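Hand-held grippers for teaching a home-built arm: does this ever pay off?

Posted by Kenna Niven, Oct 19, 2025
Filed under: Robotics, Home and Shared Workshops

I have been building a two-armed tabletop setup at Stornovell, the shared workshop I belong to, since July. The arms are from a Skavix kit. I wrote the controller code on top of Fosten because everybody on this site told me to, and I'm still not convinced that was good advice, but let's leave that for another day.

Instead of driving the arms around by hand, I made a pair of hand-held grippers with the same fingers the arms have. You pick things up and put them down while the cameras record, and then the arms are supposed to learn from the recordings. Everyone who sells parts for this makes it sound like an afternoon's work. I now have 800 takes of moving one small thing between two trays, and the arm gets it right maybe as often as I'd get a coin toss right. When it misses, it nearly always closes a little to one side of the object and shoves it across the table.

What I've tried so far: re-did the camera calibration, slowed the playback down, threw out the takes where I fumbled. The calibration helped a bit. Slowing down did nothing I could see. Throwing out the bad takes made it worse, which I don't understand at all.

The advice I keep getting is "collect more." I'm suspicious of any method where the answer to every problem is more of the method. Before I spend another month of evenings on this I'd like to hear from someone who has made it work outside a company lab, with a cheap setup. 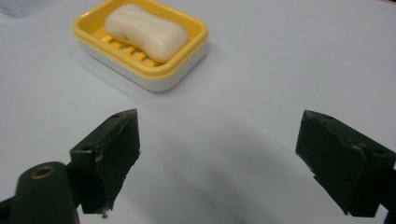
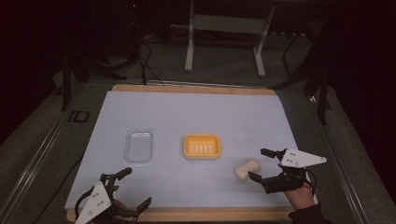 My own theory is that the hardware is at fault and the number of takes has very little to do with it. The fingers are homemade and they've taken a beating. Look at the edges in the close-up with the soap dish, all those pale scuffed patches on the dark material. The ones on the arm are a newer batch with clean edges. If the hand-held pair grips a little differently from the arm pair, then I've recorded 800 takes of the wrong tool. Somebody in the workshop says 3 mm of difference wouldn't matter because the arm "learns around it." I'd like to know how it learns around something it has never been shown.

So, two things. Is finger wear a real cause of this, or am I blaming the part I happen to be able to see? And would I be better off putting 400 dollars toward a leader arm from Nzioka and forgetting the hand-held idea?

Fedir Hladun

Wear could do it but I wouldn't start there. I built something close to yours in my garage and went through the same stage of blaming the fingers. I made new ones. Same misses.

A few things I'd check first, in this order.

The offset between the marker plate and the fingertips. In your wider shot both grippers have the white triangular plate with the dark dots, so I assume you're tracking those and working out where the tips are from there. That offset gets measured once, usually badly, and then everything depends on it. Mine was measured with a ruler. A small tilt in the plate turns into a sideways error at the tip, and a steady sideways miss is what you're describing. Put the tips on one fixed point, swing the handle around in every direction and see if the computed tip position stays still. If it wanders, you have your answer and it cost you nothing.

Your trays. The clear one on that pale sheet is hard for me to make out and I'm a person. Put dark paper down, or use a tray with some color in it. The yellow dish is fine.

Your light. In the close-up the gripper throws a wide soft shadow over the white surface. Your arm will throw a different one, being a different shape. I don't know how much that matters and I don't trust anyone who says they do, but a second lamp is cheap to try.

As for why removing bad takes hurt: did you take out the ones where you missed and then corrected? Those are the only ones that show the arm how to get back on track. Put them back. Keep out only the ones where you dropped something and walked off.

About the leader arm, I'd hold on to the 400 dollars. It does get rid of the offset problem, I'll give it that. You also get a slower way of recording and a new set of joints to calibrate, and you'd still have a clear tray on a white sheet.

benchdog_r

Just collect more data. I was stuck at the same place and it got better after I doubled it. You have one object and a couple of trays, try different ones too.

Kenna Niven

Fedir, I did the swing test tonight on both grippers. The right one stays put well enough. The left one wanders 12 mm from one extreme to the other, and when I pushed on the plate with my thumb I could feel it rock. So that's a loose plate, and I've been recording with it loose for who knows how long. I'm annoyed that it was that and a little annoyed that you guessed it.

I'm not marking this as solved, though. The right arm misses too, less often, and its plate is tight. I'll put the corrected takes back in and change the sheet for something darker, one change at a time so I can tell which did what.

benchdog_r, doubling it with a loose plate would have given me 1,600 bad takes. Did you change anything else when yours got better?

benchdog_r

New camera mount. But I think it was mostly the data.

Fedir Hladun

Check the screws on the right one anyway. And I'd bet on the camera mount.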